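# Chapter 13: The Cut Edge

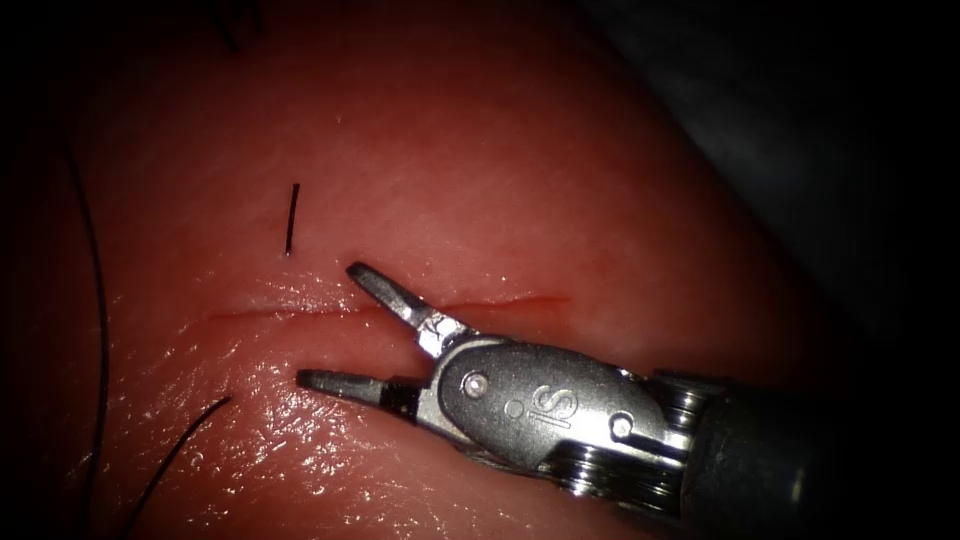

Closing a wound begins with looking at it. Before a needle is picked up, the learner should be able to say where the cut starts, where it ends, which way it runs and what state its two edges are in. Moist tissue makes this harder than it sounds. Light shines back from the surface, and a thin, straight cut lying across a large pink-red mound can be lost among the bright spots until something gives it away, such as the line of deeper red seen between the open jaws of the grasper. Learners at the Planstead Skills Centre are asked to find the cut by its colour first and by its gap second, and to keep the jaws apart until they have done so.

Chapter 12 dealt with making a cut of even depth. The present chapter is concerned with what follows: how the edges are approached, how they are held, and how they are judged fit to be joined. Stitches are left to Chapter 14. Readers who have not yet completed the bench work in Chapter 12 should do so before going further, as the practice pieces used here are prepared by the same method.

## What this chapter covers

By the end of the chapter the reader should be able to:

- describe a straight cut in terms of its length, direction and depth
- explain the difference between holding tissue and crushing it
- choose where on an edge to take hold, and how much to take
- recognise an edge that has dried, torn or turned inwards
- lift one edge without dragging the other

## Words used in this chapter

**Edge.** The border of the cut at the surface. Every straight cut has two, and in this book they are called the near edge and the far edge, as seen by the person working.

**Wall.** The face of tissue that runs down from an edge to the bottom of the cut.

**Corner.** The point at either end where the two edges meet.

**Bite.** The amount of tissue taken between the jaws. The same word is used in Chapter 14 for the amount taken by a needle, and the two should not be confused.

**Gape.** The distance between the edges when nothing is holding them. Gape differs along the length of a cut and is usually widest towards the middle.

## 13.1 Why edges are damaged

Most harm to an edge is done by the hand that is trying to help it. A learner takes hold, finds the grip poor, lets go and takes hold again a little further along. Each attempt presses the tissue, and a border that was clean becomes ragged. In the Planstead record of bench work, which covers 1,042 practice closures, examiners marked the edges as damaged before the first stitch in 246. The commonest remark on those sheets was that the learner had taken hold too many times in the same place. Pulling too hard came next.

The record describes practice pieces only and was kept for teaching. It should not be read as a guide to what happens in the operating theatre.

Three habits reduce this kind of damage. The jaws should be brought close to the tissue before they are closed, so that the bite is chosen and not met by accident. The bite should include a little of the wall as well as the surface, as a grip on the surface alone tends to slip. Once taken, a good hold should be kept until the step is finished.

## 13.2 Approaching the cut

The jaws should arrive open. How far open depends on the gape and on the depth of the wall, and learners often begin too narrow and then widen the jaws while already touching the tissue. This pushes the edges about. It is better to open wide at a small distance, check that one tip lies on each side of the border to be held, and only then move in.

The angle of approach also matters. Where the instrument comes in from the side, along the same general direction as the cut, the two tips will not reach the surface together unless the wrist is turned. The tip that arrives first should rest on the tissue without pressing. Many learners watch the upper tip, which is easier to see, and forget the lower one.

Keep the surface moist throughout. A dry edge sticks to metal and may tear as the jaws are opened. On the Vumska practice pad, which does not dry, this fault cannot be learned or corrected, and for that reason the exercises in this chapter use prepared tissue. The pad remains suitable for the grip drills in the Nenus workbook.

## Before you begin the exercises

Each learner will need one prepared piece, a damp cover, a ruler, a copy of the Quintero edge chart and a fresh marking sheet. Work in pairs, with one person handling the tissue and the other keeping the sheet, and change places at the end of each exercise. Allow 2 hours for the full set.

Draw the cut on the sheet before touching it. Mark the corners, the widest point of the gape and any part of either edge that already looks uneven. The drawing will be compared with a second one made at the end of Exercise 13.4, and it cannot be made afterwards from memory.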